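3.2 Materials and surface finishes

The boards used in the main trial came from a single supplier, Grullar, and were delivered to the Nalamcombe workshop in January. All were planed on both faces before delivery and stored flat, with spacing strips between layers, until their moisture content had settled. Boards with knots, resin pockets or visible repair were set aside. The remaining stock was cut into test pieces along the grain, and each piece was marked on its underside with the board it came from and its position along that board. Pieces from the same board were then spread across the finish groups, so that a difference between boards could not be mistaken for a difference between finishes.

Four finishes were compared: bare wood, a drying oil, a hard wax and a water-based varnish. The oil was applied by cloth in two coats and the surplus wiped off after ten minutes. The wax was applied in one thin coat and buffed by hand. The varnish was brushed on in three coats, with light sanding between them. Bare pieces received the same sanding as the others and no further treatment. Edges and end grain were finished in the same way as the faces, which departs from the practice of Kandasamy, where end grain was sealed with paraffin. Sealing the ends gives a cleaner measure of what passes through the face, but household goods are seldom sealed in this way, and the present work is concerned with goods as they are used.

3.3 Wetting and drying cycle

Each piece went through 60 cycles. In a cycle, a damp cotton pad was laid on the upper face for 10 minutes and removed, the face was wiped once along the grain with a dry cloth, and the piece was left on an open rack until the next cycle. The pads were wetted by weight, so that every piece received the same amount of water. Tap water was used throughout. A small amount of washing-up liquid was added for half of the pieces in each group, as soap is known to soften oil and wax finishes and plain water alone would have flattered them.

The racks were turned end for end after every tenth cycle to even out any difference in air movement across the room. Room temperature and humidity were logged but not controlled. The log shows the usual rise in humidity overnight and a fall once the heating came on in the morning. No cycle was started before the heating had been on for an hour.

3.4 Measurements

Three properties were measured: cupping across the width, raised grain and colour change. Cupping was taken as the greatest gap beneath a straight edge laid across the face at mid-length. Raised grain was measured with a Terko stylus gauge drawn across the grain at three fixed places, and the mean of the three readings was used. Colour was read with a hand-held meter against a white tile, always at the same spot, with the piece on a dark cloth to keep out stray light.

All measurements were made before the first cycle, at the halfway point and after the last cycle. The final set was taken only when the weight of the piece had stopped changing, which in the varnished group took markedly longer than in the others. Water that had entered through worn edges appears to have left slowly beneath the varnish film.

4. Results

4.1 Cupping

Cupping was lowest in the varnished group at the halfway point and second lowest at the end. The change of rank arose from a small number of varnished pieces in which the film had cracked along an edge. In these, water entered on one side and the piece bent away from the wet face. Where the film stayed whole, cupping remained close to the starting value. The oiled group moved steadily and by a moderate amount, with little spread between pieces. The waxed group fell between the oiled and bare groups with plain water, and could not be told apart from the bare group when soap was present.

The direction of the growth rings mattered more than had been expected. Pieces cut close to the quarter cupped very little under any finish. Among flat-sawn pieces, those with the heart side up cupped less than those with the bark side up, and this held in every group. Since ring direction was not balanced across the groups at the outset, it was entered as a covariate in the comparison of finishes. Its inclusion reduced the gap between oil and wax but did not remove it.

4.2 Raised grain

Most of the raised grain appeared early. In the bare group, the readings at the halfway point were already near their final level, and further wetting added little. The same pattern held for the oiled pieces at a lower level. Varnished pieces showed almost no raised grain except beside cracks in the film. Sanding back and refinishing a subset of oiled pieces brought the readings down to the starting value, and they rose by a smaller amount when the cycle was repeated.

4.3 Colour

All groups darkened slightly. The largest single shift was in the oiled group and took place before any wetting, as a result of the oil itself. Colour change caused by the cycle was greatest in the bare group, where a faint tide mark formed at the border of the pad. Tide marks were fainter in the waxed group and were not found on sound varnish. As the meter was always placed at the centre of the face, the readings understate how visible these marks are in use.
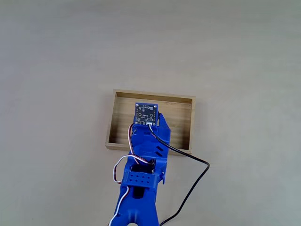 Figure 1. Shallow rectangular tray in light-coloured wood, with the grain of the floor running parallel to the long side.

4.4 Joined pieces

A smaller trial of 26 joined assemblies was run alongside the main one. Each assembly consisted of a thin panel held on four sides, either glued into its surround or left free to move in a groove. Panels left free showed less cupping than glued panels of the same finish, and none split. Among the glued panels, splits began at the ends and ran inward along the grain. They were confined to the bare and waxed groups. Where the panel was free, the width of the gap at the groove changed with the season of testing, and a groove cut too shallow would have let the panel drop out during the driest part of the trial.

5. Discussion

The results support the use of a drying oil on small wooden goods that are wiped often and can be refinished at home. Varnish gives better protection for as long as the film is whole, but its failure is local and hard to put right without stripping the piece. A waxed surface is pleasant to handle and easy to renew, yet it offered little defence once soap was present. This agrees with the general trend in Kandasamy, although the size of the effect was smaller there, probably owing to the sealed end grain.

Two limits should be noted. The cycle was short and regular, whereas household wetting is uneven and may include a night spent under a wet cloth. Longer contact was tried on a few spare pieces, and 50 cycles of the longer kind produced cupping beyond the range of the straight-edge method. These pieces were left out of the analysis. The second limit is the use of one supplier. Density varied little between boards, and softer stock would be expected to show more raised grain under all four finishes.

Ring direction deserves closer study. Makers of small goods rarely choose boards on this basis, and the present data suggest that the choice may matter as much as the finish. A balanced design, with ring direction fixed in advance and the two faces wetted in turn, would allow the two effects to be separated.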